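# Why do test tubes need a rack?

A test tube has a round or pointed bottom. Set one down on a table and it falls over. If it's only leaning on something, it can roll away and spill. A rack fixes this. It is a stand full of holes, and each tube gets its own hole.

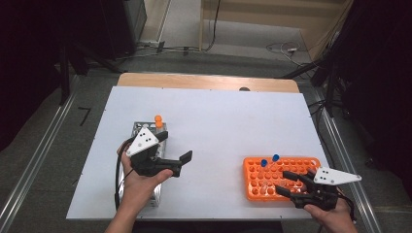
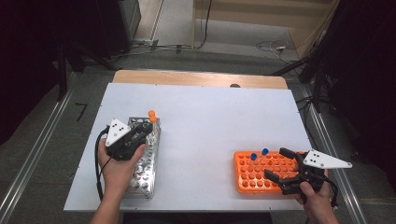
*Both pictures: a gray metal rack on the left and an orange rack on the right, with blue caps in the orange one.*

## Metal or plastic?

Racks come in both. Metal racks are strong and can stand up to a lot of heat. Plastic racks are light and come in bright colors. Many have holes in straight rows, so you can find a tube by its place. "Row 2, hole 7" is like a seat number at the movies.

## What do the caps do?

A cap keeps the liquid in and the dust out. Caps come in colors such as blue and orange. A lab can choose what each color means. At the Nisley Science Room, blue means plain water and orange means salt water. Another lab may use the colors in a different way, so people write on a label too.

## Moving a tube

1. Check that the cap is on tight.
2. Hold the tube near the top and lift it straight up.
3. Lower it slowly into the new hole.
4. Let go when it touches the bottom.

## Try it at home

Turn an empty egg carton upside down. Ask a grown-up to cut a small round hole in each bump. Stand capped markers in the holes. If one tips over, the hole is too wide.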